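Filed under: Site Visits / Equipment Planning
6/18/25
By the Grirndale equipment desk

Grirndale is replacing part of its manual handling capacity next year, and the budget request has to be in by the end of July. Before writing it we visited two suppliers on the shortlist, Boveck and Tangen, on consecutive days. The notes below cover both visits, with most of the space going to Boveck because that is where the numbers in our draft plan changed.

Boveck occupies the ground floor and one upper floor of an older brick building. The ground floor is assembly and shipping. Upstairs is where they collect demonstration data with hand-held grippers, and where they train and test the policies that later run on the arms they sell. The visit was scheduled for the morning and ran into the afternoon.

Our first question was what the purchase price includes. The quoted system is one arm, one gripper, a controller, a stand and a software license for the first year. It does not include task data. Boveck will supply a general policy with the arm, but any task particular to the customer's site has to be demonstrated, either by their staff at a day rate or by ours with rented hand-held units. The original quote listed this as "onboarding" with no quantity against it. That line is now broken out, and it is the largest variable in the whole request.

Their planning figure is 1000 demonstrations for a single task of moderate difficulty, by which they mean picking up, moving and placing objects of mixed shape with some variation in position and lighting. A simple task needs fewer. A task with soft parts or two-handed work needs more, and they declined to give an upper figure. We asked how many demonstrations are discarded. The answer was that it depends on tracking quality, and that lost tracking is the most common cause of rejection.

Tracking matters to the budget in a way we had not planned for. Collection wants rooms with enough visual detail for the cameras to hold position, and it wants consistent light. Bare white walls are poor for this. Our intended collection area is exactly that, a white partitioned bay with one window. Boveck's advice was to put texture on the walls, cover the window and leave the furniture where it is. The cost is small, but it has to be done before the rental period starts.

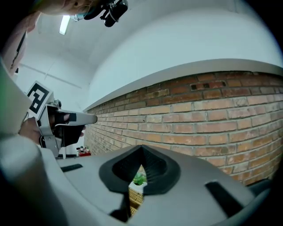 The rental units are charged by the pair. A unit is light enough to use for a full session, but staff should not be scheduled for more than 60 minutes without a break, and the data sheet says the same. With setup, calibration and file checks, a working day gives less collection time than the schedule suggests. Our draft assumed a full shift of usable recording from each operator. It has been cut to 5 hours, and the rental period extended to match.

Wear parts were the next item. The finger pads are consumables, and so are the fingers themselves if they are used against hard fixtures. Boveck sells them in kits. There is no published replacement interval, so the plan carries one kit per pair per month of collection and will be corrected once we have our own figures. Printed markers are supplied as files, and the customer can reprint them, provided the printed size is checked with calipers. A marker printed at the wrong scale will still be detected but will give a wrong distance. That was the most useful single piece of advice of the day.

Storage was also underestimated. Raw video is kept until a demonstration has been processed and accepted, and Boveck recommends keeping it afterward in case the processing changes. We had budgeted for processed data only. Two local drives and a backup location have been added under IT, not under equipment, and IT has been told.

On support, the contract covers remote diagnosis and parts. It does not cover site visits, which are billed separately with travel. Lead time on an arm is six weeks from deposit. Lead time on the hand-held units is shorter, so collection can begin before the arm arrives. We think this is the correct order. It puts the data work on the calendar first and leaves time to drop the task if the early results are poor.

Tangen, the following day, was a shorter visit. They sell a conventional cell with fixed tooling, guarding and a vision station, programmed by their own engineers. The purchase price is higher, and there is no data collection at all. The cell does what it was programmed to do, and a new part means a change order. For our two highest-volume parts this is probably still the cheaper route over the life of the equipment. For the mixed bins it is not suitable, and Tangen said so without being pressed.

The floor space requirement at Tangen is worth recording. The guarded cell needs clear access on three sides, and the door has to open fully. At our site that means moving the packing bench and one electrical drop. Neither was in the plan. A quote for the electrical work has been requested.

A third supplier, Flornano, could not offer a visit before the July deadline. They sent a price list and a layout drawing. The price list has no line for training, data or support, so it cannot be compared with the other two in its present form. Flornano stays on the list if they answer the written questions in time.

Changes to the draft request after both visits:

Onboarding split into unit rental, operator hours and supplier day rate.
Rental period extended.
Wall and window preparation added to facilities.
Pads and fingers added as a monthly consumable.
Raw video storage added under IT.
Electrical work and bench move added for the Tangen option only.

Open items are the safety assessment for the arm, which Boveck leaves to the customer, and the license cost from the second year onward. Boveck has promised the license figure in writing. The request will show the two options side by side, with the license line left blank until that letter arrives.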